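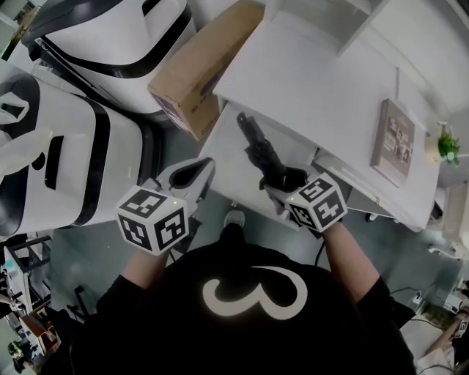 Home Trips Boat News Contact

3 min read

Small news from the boat shed: the start has moved. I was meant to be paddling out of Lurnero at the end of March and I'm now going in April, whenever the first decent run of weather turns up. I know a few of you had leave booked to come and wave me off and I'm sorry! Bring the thermos anyway. I'll put the word out the evening before I go, and it'll be an early one, on the water by 5 am if I can get my spray deck on in the dark without swearing.

The hold-up is the rudder. I took the kayak out fully loaded for a shakedown, eight hours up the coast and back with all the food and water on board, and she pulled to the left the whole way home. By the last headland I was doing two strokes on one side for every one on the other and my shoulder had a fair bit to say about it. The pivot pin was bent and the housing had a crack in it that I swear wasn't there at Christmas. Costello, who make the fittings, are sending a new housing and I've asked for a spare pin as well (I asked for two, then saw the price).

So that's the bad bit. The good bit is that the wait has let me fix the route, which I was never very happy with.

The old plan had me hopping along the inside of the islands and then doing one long open crossing to Clendadholm, almost 60 kilometres with nowhere to pull in. I'd talked myself into it over the winter, the way you do when you're sitting next to a heater with a chart and a packet of biscuits. Then I did the shakedown and came home with my hands in ribbons and thought, hmm. If I carry on north to Vernmont first, the crossing drops to 40. It adds a couple of days of coast, and the coast up there is a bit grim by all accounts, mostly boulder beaches and surf landings, but I can have my bad landings close to shore with a hot dinner at the end of them. I feel so much lighter since I rubbed out that long pencil line.

My sister reckons I should have done it that way from the start. She's told me so several times.

A few of you have asked about food. It's mostly porridge, rice, lentils and a frankly silly amount of peanut butter, plus chocolate, which is rationed by the day and which I'll have finished by the second camp. I've dried a big batch of bolognese that looks like bark mulch and tastes pretty good once it's had a soak. Water's the heavier problem. There's a tap at Lurnero and a creek I trust near Vernmont, and in between I carry it all, so the boat will handle like a couch for the first stretch.

I've also been swimming before work, which I was dreading and now really look forward to. It's cold enough to make your teeth ache – and then you get out, and the sun's just coming over the breakwater, and you feel like the luckiest person on the coast. Gran used to swim off that same ramp all year round in a floral cap. I've been thinking about her a lot down there. I've got her cap in the day hatch and it's coming with me, though I won't promise to wear it.

The tracker page will be up once I'm moving. It pings when I make camp, so please don't panic if it sits still for a day or so. That'll be me in the tent with a book, waiting on the wind.

The talk at the Lurnero hall is still going ahead as planned, rudder or no rudder. I'll bring the kayak along if I can borrow a trailer, so if you've got one with lights that work, please sing out.

Older news Newer news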